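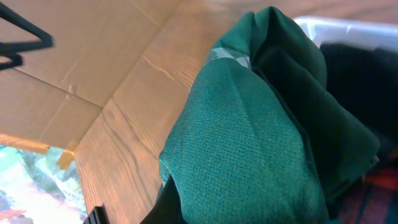 Laundry sorting: where we've got to
2 April 2018
By Siu-fong Fu

Hello all. You asked for something readable this time, so I've left the tables for the appendix and will just tell you how it's going. The short answer to the question you gave us in November (can a machine do the household chores yet?) is that it can do bits of some of them, slowly, if you choose the bits kindly.

Most of the spring has gone on clothes. I'd have liked to be further on with dishes by now, but clothes are where Rorkis and the people at Holmont both think the money is, and they are also where everything goes wrong in an interesting way. A mug is the same shape every time you meet it. A piece of green knit fabric that's been twisted up into a roll is a different object each time, with dark creases down one side that the software is quite happy to read as a second garment. Put a bit of clear tape round it and you get a shiny stripe as well, and the shine confuses things all over again. Then there's the black stuff in the white bin. To me it's clothes. To the Skindetti software it was, for most of the winter, a hole.

So, the good news first. Picking one item off a flat surface and putting it in a bin now works well enough that I've stopped holding my breath. We've logged 3,000 attempts since the grant began and the later ones are much better than the early ones - the full breakdown is in the appendix. Wood grain used to be a nuisance (it kept finding edges along the seams between the planks) and I'm pleased to say that's pretty much fixed. Cardboard lying about doesn't bother it much either.

The bad news is dark on dark. Black fabric tucked under something else still gets left behind, or comes along for the ride when we only wanted the top piece. Patterned cloth is so-so. Stripes and checks are fine in good light and poor in shadow, and I'm afraid real houses have a lot of shadow in them.

Folding I'd rather not promise. We've tried it on tea towels and it can take up to 14 minutes for one, which I could do with my eyes shut while on the phone to my mum! Yu is much more hopeful than I am and has asked for six more weeks on it. I've said yes, on the understanding that sorting comes first.

On the shop-floor side, Holmont would like us to try returned stock, which arrives in a heap with tape and hangers and all sorts still attached. I think that's a better fit for us than homes at the moment. The light stays the same all day and no one minds if it's slow overnight.

Money: we're within budget apart from lamps, where I've gone over by £160. I'd like to move that across from travel if you're happy with it. Could you let me know before I place the next order?

Siu-fong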